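Samonte Parish Registers: Transcription Dataset

README, release 3

Contents of this release

The dataset holds transcribed entries from the baptism, marriage and burial registers of Samonte, together with the chapelry of Misdale, which kept its own books until it was absorbed. There are 2,453 records in total. Of these, 2,079 have been checked against the source page by a second reader. The remainder carry a single reading and should be treated as provisional.

Files

baptisms.csv: one row per child baptised
marriages.csv: one row per marriage
burials.csv: one row per burial
places.csv: place names as written, with a preferred modern form
pages.csv: one row per register page, with condition notes
changes.txt: changes between releases

All files are UTF-8 with comma separators and a header row. Fields containing commas are quoted. Line endings are LF. Spreadsheet programs tend to convert the entry_date column on opening; import it as text.

Fields common to the three register files

record_id: a letter (B, M or D) followed by a number. Identifiers are not reused. A withdrawn record leaves a gap.
page_id: links to pages.csv.
entry_date: the date as normalised by the transcriber. Partial dates are permitted and are padded with a question mark in place of each unknown digit.
date_as_written: the date exactly as it stands in the register, including feast days.
surname_w, forename_w: names as written.
surname_n: surname in the grouped form used for searching. Grouping is by spelling only and makes no claim that two people were related.
officiant: as written, abbreviations kept.
readings: 1 or 2.
doubt: blank, or one of the codes below.

Doubt codes

i: ink faded or abraded, reading probable
g: text lost in the gutter of the binding
o: overwritten by a later hand, earlier reading given
x: illegible, field left empty

Only one code is given for each record. Where more than one applies, the most serious is used, in the order x, g, o, i.

Transcription rules

Spelling is kept as found. Superscript letters are lowered to the line. Contractions of forenames are not expanded in the _w fields. Marginal notes are transcribed into the note field and preceded by "marg:". Deleted text is given in square brackets if it can be read and omitted if it cannot. Ditto marks are replaced by the word or words they stand for, and the note field records the substitution.

The long run of entries in the Misdale burial book written by a single hand gives no ages. The age field in these records is empty. Do not read an empty age as an infant burial.

Method

First readings were made by Jomar Lacson and Rodel Dimaculangan from page copies. Second readings were made by Oleksandra Didenko, who worked without sight of the first. Differences were settled by Edgardo Aquino, whose decision is final for this release. Where he could not choose between two readings, the first is given in the field and the second in the note.

Each batch was closed at 100 records before reading began on the next. Batch boundaries have no meaning in the registers themselves and are not recorded in the files.

Known problems

Two leaves of the Samonte marriage book were bound in the wrong order at some point before copying. Records from these leaves carry the correct date, but their page_id follows the order of binding.

Place names ending in a flourish were read differently by the two first readers. Most cases have been brought into line in places.csv. "Batutance" remains inconsistent: it may be a farm, a group of houses or a miswriting, and the three forms found have not been merged.

Twins are entered as two rows in baptisms.csv even where the register gives them a single entry. The note field contains "twin" in both rows. In release 1 this was done for some pages only, and counts made from that release will not match.

Paper working copies

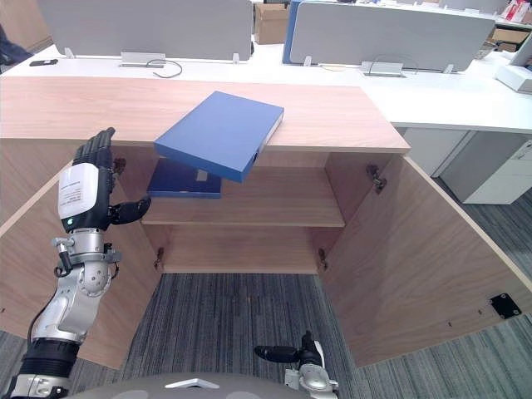 Transcription sheets are kept on paper as well as in the files, and the paper sheet is the reference where the two disagree. Sheets are filed by register and then by page_id, never by surname. Storage is in box files laid flat on a shelf, like the darker blue one in the upper part of the cabinet, and a box is lifted out whole before any sheet is removed from it. A slip giving the first and last page_id goes inside the lid. Sheets with a doubt code of x are filed in sequence with the rest.

Requests to consult the sheets go to Rodel Gatchalian, who can usually arrange a visit on a Thursday. Please quote the record_id and not the name of the person sought.

Corrections

Send corrections with the record_id, the field, the present value and the proposed value. A correction based on another source (a will, a gravestone, a family Bible) is placed in the note field and does not alter the transcription. A correction to the reading itself needs a second reader and will appear in the next release.

Reuse

The transcriptions may be copied and adapted with acknowledgement. Copies of the register pages are not included and may not be requested through this project. Please cite the release number, as record counts differ between releases.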